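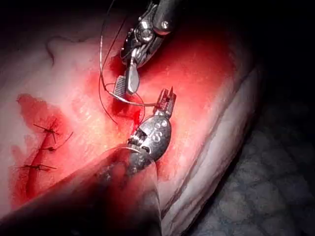
Les fils de suture Vullen sont fabriqués par Iston en deux familles, résorbable et non résorbable, et conditionnés stériles à l'unité. Les réponses de cette page portent sur le choix du diamètre, le stockage, la manipulation et la traçabilité. Le fil travaille au contact d'un tissu humide et brillant, et il peut être saisi entre des mâchoires dont une face est finement quadrillée, deux conditions que les essais sur fil sec, tendu entre mors lisses, ne reproduisent pas. Les valeurs de résistance figurant sur nos fiches techniques sont donc données séparément à sec et après immersion.

Quelle est la différence entre un fil monofilament et un fil tressé ?

Le monofilament est constitué d'un seul brin. Son passage dans le tissu est plus régulier et sa capillarité est faible, mais il garde la mémoire de son enroulement et demande davantage de demi-clés. Le fil tressé est plus souple et le nœud tient mieux. Il peut recevoir un enduit qui réduit le frottement au passage.

Comment lire le diamètre indiqué sur le sachet ?

Deux notations figurent sur chaque étiquette : la notation USP (2-0, 3-0, 4-0, etc.) et la notation métrique de la Pharmacopée européenne, exprimée en dixièmes de millimètre. En notation USP, plus le chiffre qui précède le zéro est élevé, plus le fil est fin. En cas de doute, la notation métrique fait foi pour nos commandes.

La résorption et la perte de résistance sont-elles la même chose ?

Non. Un fil résorbable perd sa résistance à la traction bien avant d'avoir disparu. La fiche technique comporte deux lignes distinctes, « résistance résiduelle » et « résorption complète ». Le choix du fil se fait d'abord sur la première.

Peut-on saisir le fil avec un instrument à mors striés ?

Par l'extrémité libre destinée à être coupée, oui. Sur la partie qui restera en place, la prise est à éviter, surtout avec un monofilament : l'écrasement crée une amorce de rupture qui n'est pas toujours visible. Un fil marqué sur sa longueur utile doit être remplacé.

Où faut-il tenir l'aiguille ?

Entre le milieu et les deux tiers de sa longueur en partant de la pointe, jamais sur la zone de sertissage. Une prise sur le sertissage déforme le tube et peut détacher le fil.

Quelles sont les conditions de stockage ?

Au sec, à l'abri de la lumière directe, dans la boîte d'origine et dans la plage de température imprimée sur celle-ci. Les références résorbables synthétiques se dégradent par hydrolyse. Un sachet intérieur ouvert et non utilisé est éliminé, même si le fil semble intact.

Peut-on restériliser un sachet ouvert ?

Non, quel que soit le procédé. Le produit est à usage unique.

Combien de références le catalogue contient-il ?

3 428, toutes longueurs et aiguilles confondues. 76 d'entre elles sont fabriquées uniquement sur commande et portent le suffixe S. Le minimum de commande pour ces références est de 9 boîtes.

À quoi correspond le code Evidik ?

Evidik est le registre dans lequel sont enregistrés nos lots. Le code imprimé sous la date de péremption renvoie au certificat de stérilisation et au procès-verbal d'essai de traction. Il est à recopier tel quel, tirets compris, dans toute réclamation.

Que signifie la mention « Szabo » sur certaines fiches ?

Il s'agit du nom interne de notre enduit pour fils tressés. Les fiches antérieures à la révision de février emploient encore l'ancienne mention « enduit B ». La composition est identique.

Comment signaler une rupture de fil ou un défaut de sertissage ?

Conserver le sachet et, si possible, le reste du fil, puis remplir le formulaire de réclamation en précisant la référence, le code de lot et le moment de la rupture (ouverture, passage, nouage). Les dossiers sont instruits par Corinne Yazzie, service matériovigilance. Tout incident grave doit aussi être déclaré à l'autorité compétente par l'établissement.

Fournissez-vous du fil pour l'enseignement ?

Oui, en bobines non stériles de 700 mètres, étiquetées « formation, ne pas utiliser chez le patient ». Les demandes des écoles et des centres de simulation sont à adresser à Kenji Ferreira. Les bobines ne sont ni reprises ni échangées.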